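The Drawer Comes Due

Every June the Macapagal Building holds its swap night, and every June I carry down a shoebox of phone accessories that fit no phone now living. Last year I carried most of it back up again. The one thing that went was a charger, and I suspect it was taken out of pity.

The trouble is that phone accessories age faster than anything else in the house. I own a colander that was my grandmother's and it still fits spaghetti. My last phone was the Oveson 7, and the case I bought for it was obsolete before I had worked out which button it was covering. The next model moved the camera over by the width of a pencil, and there went the case, the spare case, and the fancy one my sister gave me for my birthday.

So this year's swap has a new rule, drafted by Trí Ngô on the back of a laundry notice and argued over for most of a Sunday. Cases have to be labeled with the phone they fit. If you don't know which phone that is, you have to find out before you come, and "one of the bigger ones" will be sent home with you.

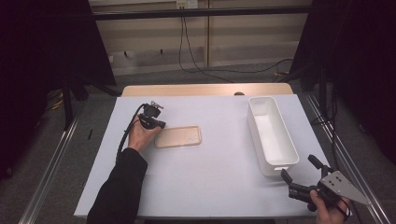
A case and a bin, table side.

Finding out is less awful than it sounds. Some cases have the model molded on the inside in letters made for ants, so bring a flashlight and somebody under 30. If there's nothing to read, the hardware counter at Brurkus has a sheet of outlines you can hold a case against. They don't mind, provided you buy something. I bought picture hooks. I now have 144 picture hooks and, after a good search of the apartment, two pictures.

Clean them first, please. Dish soap, lukewarm water and an old toothbrush will do for plastic and silicone. Leather gets a barely damp cloth and your best wishes. Don't bother trying to rescue a clear case that has gone yellow. The color is in the plastic itself by then, and I have scrubbed one long enough to hear an entire ball game on the radio without changing its mind. It still works fine as a case. Label it "amber" and see who bites.

Screen protectors are welcome only if they're sealed in the package. Cracked power banks and anything with a swollen battery are not welcome at all and shouldn't go in the trash either; the county drop-off takes them, and so does Silov Electric on weekday mornings, when the man who knows about batteries is in. Frayed cables can go in the same bag. You know the ones I mean, with the tape on. 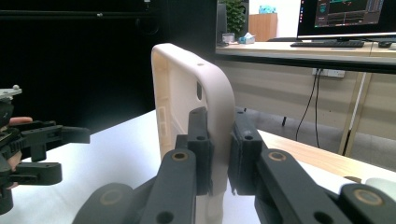
Can I bring a case if I've lost the phone it came with?
Bring it along, as long as you know the model and have written it on the label. Old phones stay in use for years, and somebody's aunt is probably hunting for that exact size.

Doors open at 7 in the downstairs lounge, and the usual advice about arriving early applies, mostly because of the lemon bars. There will be a separate table for books and another for kitchen things. Whatever is left at closing goes home with the person who brought it, and yes, last year's fondue set has been spoken to. Labels and a pen that works are in the basket by the mailboxes. Please put the pen back.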